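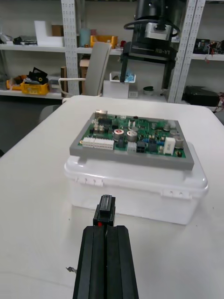 Director arrested, company still trading -- what happens to my shares?

Posted by tindska_holder, 29 September 2021

I hold 3000 ordinary shares in Trondley, which makes control boards and is based in Drurusville. It is not listed. I got the shares over eight years as an employee and kept them when I left. Last week the managing director was arrested on suspicion of false accounting and then released on bail. The company sent a two-paragraph letter to shareholders saying that it is "business as usual" and that the finance director is running things for now.

I have three worries. The first is whether the shares can be frozen or cancelled because of what he is supposed to have done. The second is the annual meeting, which was due in December and is now "under review". The third is that Cho, a larger firm that buys from Trondley, wrote to some of us in the summer offering to buy our shares. I didn't reply. The offer letter had no end date on it. I would like to know if I can still take it up, and whether I am allowed to sell at all now that I know about the arrest.

I have read the articles of association but only the parts I could follow. There are 26 pages.

Coldharbour

Your shares belong to you and the arrest doesn't change that. A court can make a restraint order over the property of a person under investigation, so his own shares may be tied up, and he may not be able to sell or vote them without permission. That wouldn't touch yours unless somebody said yours came from the same wrongdoing, and nothing you have written suggests that.

On the meeting: a private company doesn't have to hold an annual meeting unless its articles say so. Look for a heading such as "General meetings". If it says the directors must call one each year, putting it off without a date is a breach of the articles and you can write and say so. If it is silent, they can leave it. Shareholders who between them hold at least five per cent of the voting shares can require the directors to call a general meeting. Your 3000 may or may not get you there -- it depends on how many have been issued, and the last confirmation statement at Companies House will tell you. It costs nothing to look. You may need to find a few other former employees.

While you are on that site, check whether the managing director is still shown as a director. Being arrested doesn't remove anyone from the board. He stays a director until he resigns, is voted off, is disqualified, or something in the articles ends the appointment. Some articles do have a clause allowing the other directors to suspend one of their number. Plenty don't.

On the offer from Cho: an offer with no end date lapses after a reasonable time, and I would expect them to argue that it lapsed when the news came out, or to say they have withdrawn it. Write and ask whether it is still open. Don't sign the old form and send it in as if nothing had happened. Before you do either, read the part of the articles headed "Transfer of shares". In many private companies the existing shareholders have first refusal, and the directors can refuse to register a transfer.

The insider dealing rules are mainly for shares traded on a market, so they are unlikely to be the problem. You do still have to be truthful with a buyer. If you were told something privately by people still working there, get advice before selling.

mudflat_2

sell if they'll have them. My brother in law had 600 shares in a firm where the boss got charged and it dragged on for years and the lawyers had the lot. in the end he got nothing. Not saying yours will go the same way but I wouldn't sit on them

Pellow Lane

I agree with most of the first reply. Two things to add.

Keep the envelope and the summer letter from Cho, and the recent one from the company. If this ends in a dispute over price, the dates will matter.

Also, you left but kept the shares. Some employee schemes have a leaver clause which lets the company buy the shares back at a set price, sometimes years afterwards. It may be in the scheme rules or a shareholders' agreement, and that won't be on the public record. Ask the company secretary for a copy in writing. A solicitor will want to see it before anything else, so it is worth having before you pay for an hour of someone's time.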